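Conservation des imprimés, séance 3 : consultation à plat et manipulation des ouvrages
Support rédigé par Siham Rizk

3.1 Ouverture d'un volume épais

Un volume relié se consulte sur un plan stable et dégagé. L'ouverture se fait par le milieu du bloc, puis par cahiers successifs vers l'avant et vers l'arrière. On n'appuie jamais sur le dos pour obtenir un aplat complet. La courbure des feuillets près de la couture est normale ; elle augmente avec l'épaisseur et la rigidité de la colle.

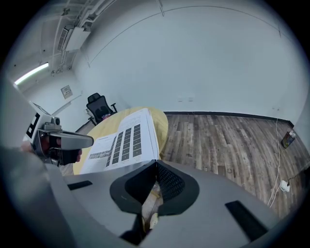
La page se tourne par l'angle supérieur externe, doigt sec, sans pincement. Pour un bloc de 800 pages, prévoir un soutien du plat le moins chargé dès que l'ouverture s'éloigne du milieu. Les planches en grille (vignettes alignées en colonnes) sont souvent tirées sur un papier plus lourd que le texte : vérifier le sens des fibres avant toute réparation.

3.2 Brochures et livrets

Le livret souple pose le problème inverse. Sans plats rigides, il glisse, et le bord inférieur reçoit l'essentiel des contacts. Règles retenues :
- déplacement sur support, jamais par un seul coin ;
- pas de pression ponctuelle sur les aplats de couleur ;
- cote au crayon, hors des zones imprimées et des codes QR ;
- pochette individuelle au-delà de 300 consultations.

Une table ronde convient à la consultation individuelle, moins au classement, faute de bord droit pour l'alignement. 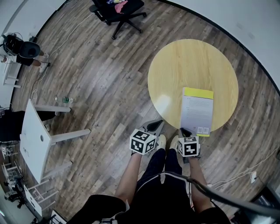 Imad Azar objecte que la pochette individuelle double l'épaisseur des liasses et propose de la réserver aux livrets agrafés. L'objection est recevable pour le fonds Vusard (621 pièces), à condition de contrôler les agrafes chaque année.

À préparer : fiche d'état d'un livret au choix, cote comprise.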